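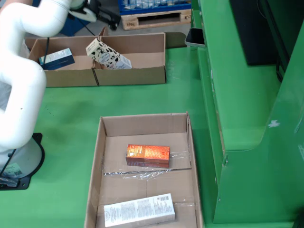 4. Puesta en servicio del lector de microchips Gelitz 914

Esta sección se aplica al lector portátil Gelitz 914 en clínicas veterinarias, protectoras y centros de acogida. El registro de los animales en el programa Tellia se trata en la sección 5.

4.1 Antes de empezar

Compruebe que dispone de lo siguiente:

— Lector Gelitz 914 con la tapa de batería colocada.
— Base de carga Utska y su cable.
— Chip de prueba (llavero gris).
— Ordenador con Tellia instalado y una cuenta con permiso de «Recepción» o superior.

PRECAUCIÓN: utilice solo la base Utska suministrada. Otras bases pueden encajar en el conector y no cargar el equipo.

4.2 Carga inicial

1. Coloque la base sobre una superficie plana y seca, a más de 300 mm de mesas metálicas de exploración, básculas y monitores.
2. Conecte el cable a la base y después a la toma de corriente.
3. Inserte el lector con la pantalla hacia fuera. El indicador se enciende en ámbar.
4. Espere a que el indicador pase a verde fijo. La primera carga dura 8 horas.

NOTA: si el indicador parpadea en ámbar, retire el lector, limpie los contactos con un paño seco y vuelva a insertarlo.

4.3 Prueba de lectura

1. Mantenga pulsado el botón lateral hasta que aparezca el menú.
2. Seleccione «Prueba» y acerque el chip de prueba a la parte superior de la antena.
3. Pulse el botón una vez. El lector emite un pitido y muestra el código completo.
4. Compare el código con el grabado en el llavero. Si no coinciden, no use el lector con animales y anote el código de ambos.
5. Repita la lectura con el chip girado un cuarto de vuelta.

El mensaje «Error 142» indica una interferencia. Aleje el lector de la fuente —normalmente una pantalla o un transformador— y repita la prueba desde el paso 2. Si el error persiste en tres lugares distintos, consulte la sección 9.

4.4 Preparación del puesto de lectura

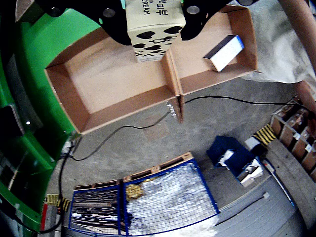
El puesto de lectura debe permitir explorar al animal sin apartar la mano del arnés o del transportín. Reserve un lado de la mesa para el lector y el otro para la documentación. Los collares retirados, las fichas provisionales y los llaveros de prueba se guardan fuera de la zona de exploración. Para ello basta una bandeja de cartón ondulado con separador central, como la de la fotografía, que forma dos compartimentos: destine uno a los objetos pendientes de identificar y otro a los ya registrados. Rotule cada compartimento por el lado que mira al operador. No guarde el lector en la bandeja junto con collares que lleven chapas o hebillas metálicas.

4.5 Lectura en perros y gatos

1. Retire el collar si lleva piezas metálicas.
2. Apoye la antena entre los omóplatos y pulse el botón.
3. Desplace el lector despacio, en forma de S, hacia la base del cuello.
4. Si no hay lectura, continúe por el lado izquierdo del cuello, el derecho, ambos hombros y el pecho.
5. Gire el lector un cuarto de vuelta y repita el recorrido completo.

En animales de pelo largo o denso, mantenga la antena en contacto con el pelo y reduzca la velocidad. En gatos nerviosos puede hacerse la primera pasada a través de la pared de un transportín de plástico. Un resultado negativo obtenido de este modo no es válido y debe repetirse con el animal fuera.

PRECAUCIÓN: no anote «Sin chip» en la ficha de ingreso tras una sola pasada. El procedimiento exige dos recorridos completos y una tercera lectura antes de que el animal pase a la lista de adopción.

4.6 Conexión con Tellia

1. Inicie sesión en Tellia y abra «Equipos > Lectores».
2. Encienda el lector y seleccione «Enlazar».
3. Introduzca en Tellia la clave que aparece en la pantalla del lector.
4. Lea el chip de prueba. El código debe aparecer en el campo «Última lectura».

NOTA: las lecturas hechas sin conexión quedan en la memoria del equipo y se transfieren al restablecer el enlace. Revise la hora del lector antes de transferirlas.

Si el lector se traslada en la maleta Tamayo a una jornada de adopción, apáguelo desde el menú y bloquee el botón lateral. Al llegar, repita la prueba del apartado 4.3.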